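Jarman Toy Lending - Shared Help Desk
Ticket: Gray marks on toys after sorting bin
Site: Plilville
Opened by: Delyth Bevan
Assigned to: Struan MacRitchie
Priority: Normal
Status: Closed, follow-up in May

Delyth Bevan, 9:10 a.m.
We are getting gray smears on toys that come out of the large gray sorting bin. It is worst on light-colored plastic, mainly the animals and the bath toys. A damp cloth takes most of it off but leaves a shadow in the grooves. Three families have brought toys back and asked if it was mold. I told them I didn't think so but that I would find out. The bin is the big Pustus one with the sloping sides. I don't know how old it is, it came with us from the old building.

Struan MacRitchie, 9:42 a.m.
Thanks. A few things I need before I can do anything with this.
Does the smear come off on a dry white paper towel?
What are you cleaning the bin with, and how often?
Does it happen with toys in the smaller plastic bins?
Please don't scrub the bin any harder for now.

Delyth Bevan, 10:25 a.m.
Dry paper towel wiped across the bin floor comes up gray. Wiped up the side walls it comes up clean.
We clean with Fletis, the powder, and the green side of a sponge. End of every session.
Nothing on the toys from the smaller bins. Same toys too, I moved half the farm animals over to check.

Struan MacRitchie, 10:40 a.m.
Then it is most likely the bin floor itself and not dirt from the toys. Fletis powder is a scouring powder and the green side of the sponge is as rough as sandpaper over time. If you scour a bare surface daily it keeps shedding a fine gray dust, and the dust sticks to soft plastic.

Can you check the label on the Fletis tub? I would like to know if it is the kitchen one or the heavy one in the tall tub.

Delyth Bevan, 11:05 a.m.
Tall tub. It says to dilute 5 grams in 1,000 ml and rinse. Sioned says she has always shaken it on dry, and so have I.

Struan MacRitchie, 11:12 a.m.
OK. Please stop using it in the bin. Leave the tub for the utility sink.

Steps to try, in this order:
Empty the bin and tip it to get the grit out of the corners.
Wash with warm water and ordinary dish soap, soft cloth only.
Rinse until the water runs clear. This may take a few goes.
Dry with an old towel, then wipe with a dry white paper towel and look at it.
Repeat if the towel is still gray.

Check the holes in the floor while you are at it. Powder packs into them and then works loose when the bin is moved.

Sioned Bevan, 2:30 p.m.
I did the wash. First two rinses were gray, third was clear. There was a plug of hard powder in one of the holes and I got it out with a toothpick. Other hole was fine. Towel test after drying was much better but not perfect, still a faint mark from the middle of the floor.

One more thing. When I tip the bin I catch the inside wall with my ring. Could that be making the dust too?

Struan MacRitchie, 2:51 p.m.
Not enough to matter. A ring will leave a scratch but the amount of dust is tiny next to a daily scouring. Take it off for lifting anyway, the edges are awkward.

Please do the wash twice more before anything else goes in.

Ecaterina Lungu, 3:20 p.m.
Adding myself as I do the toy cleaning at this site. For the marked toys, what worked was dish soap and a soft toothbrush, then a white eraser on what was left in the grooves. The eraser took the shadow off the hippo completely. It did not work on the rubber duck. The duck is rubbery and the mark has gone in, so I have pulled it from lending. I also tried rubbing alcohol on the underside of a cow and it lifted the paint of the spots, so don't use that on anything painted.

Arnulfo Grajales, 3:45 p.m.
We had the same marks at our site with the same kind of bin. A liner fixed it. I cut ours from a roll of clear drawer mat and it lies flat without tape. Only trouble is that small pieces slide under the edge, so cut it a little large and let it turn up at the sides.

Struan MacRitchie, 3:58 p.m.
That sounds fine for Plilville as well. Delyth, the supply cupboard should have a roll. It is 700 mm wide. Measure the flat part of the floor first, not the top opening - the walls flare out and you will end up with a piece that won't sit down. Hold off on fitting it until the washing is finished. If you trap grit under a liner it just grinds away where you can't see it.

Delyth Bevan, 4:35 p.m.
Washed twice more. Towel came up white both times except one pale gray streak, and that was from the corner. I am happy with it. Picture attached of the bin on the wooden table with the toy dinosaur in it. There are fine scratches over the floor, most of them across the lower middle. The white band under the far wall has ragged scratches and dark worn specks along its bottom edge. One of the two small holes is right by the dinosaur.
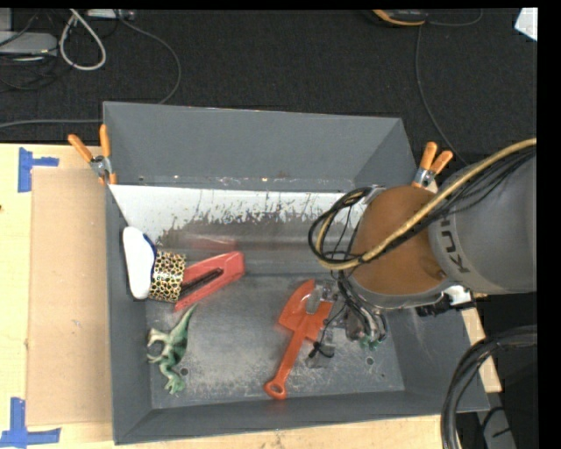

Can the scratches be polished out of the floor of the bin?

Leave them as they are. Polishing takes off more of the surface and brings the gray dust back, and any polish left behind would end up on the toys. Scratches you can see but can't catch with a fingernail do no harm.

Delyth Bevan, 4:50 p.m.
Fine, will leave it. I ran a nail over the floor and it doesn't catch anywhere. The band on the far side is a bit rougher at the bottom but nothing sharp.

Struan MacRitchie, 4:55 p.m.
Good. The band can stay too. If it starts to lift or flake, stop using the bin and reopen this ticket.

Changes to the cleaning sheet for this site:
Sorting bin - dish soap and soft cloth, end of session. No powder.
Holes - check with a toothpick when the bin is emptied.
Liner - take out, rinse both sides, dry before it goes back.

Sioned Bevan, 5:15 p.m.
New sheet is taped up by the sink and the old one is in the recycling. I cut the liner a bit big like Arnulfo said.

Struan MacRitchie, 5:20 p.m.
Closing. Delyth to repeat the towel test in May and add the result here. Duck written off, Ecaterina to take it out of the catalog.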